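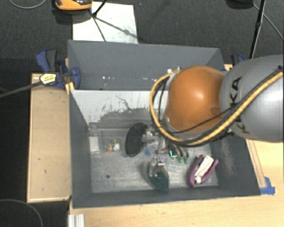
About Akdale

Akdale supplies and reconditions open storage bins and divided containers for workshops, parts stores and packing rooms. The firm was set up by Saranya Ramasamy, who still runs the bench side. Rekha Warrier handles orders, drawings and returns.

We work from a single unit on the Sundaram estate. Goods in and goods out share one door, so collections are by appointment.

What we do

Our standard work is the two-section bin: a narrower rear compartment and a larger front one, separated by a sloping divider. The divider can be supplied fixed or removable. Most customers keep slow-moving parts at the back and the items in daily use at the front, although the layout is left to them.

Floors are bare metal unless a liner is ordered. Bare metal scratches in use and we do not treat scratching as a fault. Side walls and dividers are coated. Coatings wear first along the lower edge of the divider, where parts slide and collect, and this is the area we inspect before quoting for a recoat. Cracking in the upper part of a panel is assessed separately, as the panel may need replacing.

Reconditioning

Bins sent in for reconditioning are emptied, cleaned, measured and graded. Grade 1 bins are returned after cleaning only. Grade 2 bins have the divider recoated. Grade 3 bins have the divider replaced and the walls stripped. Scuffs on the inner walls do not change the grade. Holes in the floor are left open unless the order states that they are to be plugged.

The turnaround is 30 working days for all grades. Batches above 120 bins are split into two deliveries.

Product ranges

Numaler: open bins, single section, stacking.
Dulik: open bins, two sections, sloping divider. Spare dividers are listed under part 553.

Lids are not made for either range.

Records

Each bin we recondition is given a number, stamped on the outside of the rear wall. The record sheet lists the grade, the work done and the date of return. The register passed 2000 entries in February. Copies of individual sheets can be requested from Rekha Warrier, quoting the stamped number.

Page last revised 13 Sep 2023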